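04/01/2019

Notebook, proofing and flour trials, continued from the October pages.

Back at the bench after the break. The sourdough starter from the Sulemana flour survived in the cold cupboard but smells sharp, so I have fed it twice and left it alone. Nothing baked from it today.

Main job was the low-yeast dough again. Batch A is the Prornorine flour, batch B is the Flavar. Same water, same salt, same mixing time. Kneaded both for 4 minutes by machine, then rested them under a damp cloth for 90 minutes. A was slack and stuck to the scraper. B held its shape but tore when I folded it, so I would give it more water next time.

Water for A was 157 g, as in October. I had written a different figure on the bag label -- ignore the label, the notebook is right.

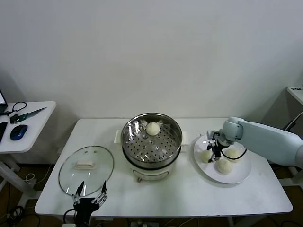

Pleated bun on the steaming tray, lid off.

Wumpini Tsikata asked whether the tearing comes from the flour or from the age of the yeast. Fair question. The yeast tin was opened before the break and the date on it has rubbed away. I have put a new tin on the order sheet and will repeat B with it before blaming the flour.

Room was cold first thing and the heater took a long while to make any difference. Dough near the window lagged behind the dough by the door. Both batches should go on the same shelf from now on.

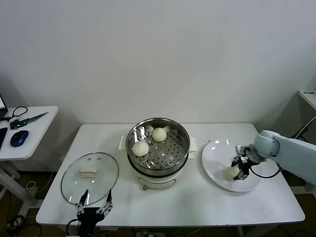
Steamer, with the lid on one side and the oval plate on the other.

Scales drifted again, by 2 g this time. Re-zeroed them and weighed the salt a second time for both batches. Noseneo have not answered about the service visit. If anyone rings them, ask about the sticking tare button as well.

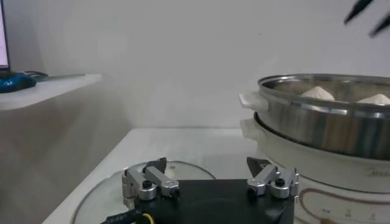
Drips are the other thing to sort out before the next steamed batch. Condensation falls back on the dough and leaves yellowish pocks in the skin, worse on A than on B. Wrapping the lid in a cloth is the usual cure. Ours is clear glass and lies flat on the table with the knob up, so I can cut the cloth to its outline and tie the corners over the top. Cotton, no fluff. There is an old flour sack in the bottom drawer that would do -- wash it first.

To do: new yeast, repeat B with more water, feed starter tomorrow morning, chase Noseneo.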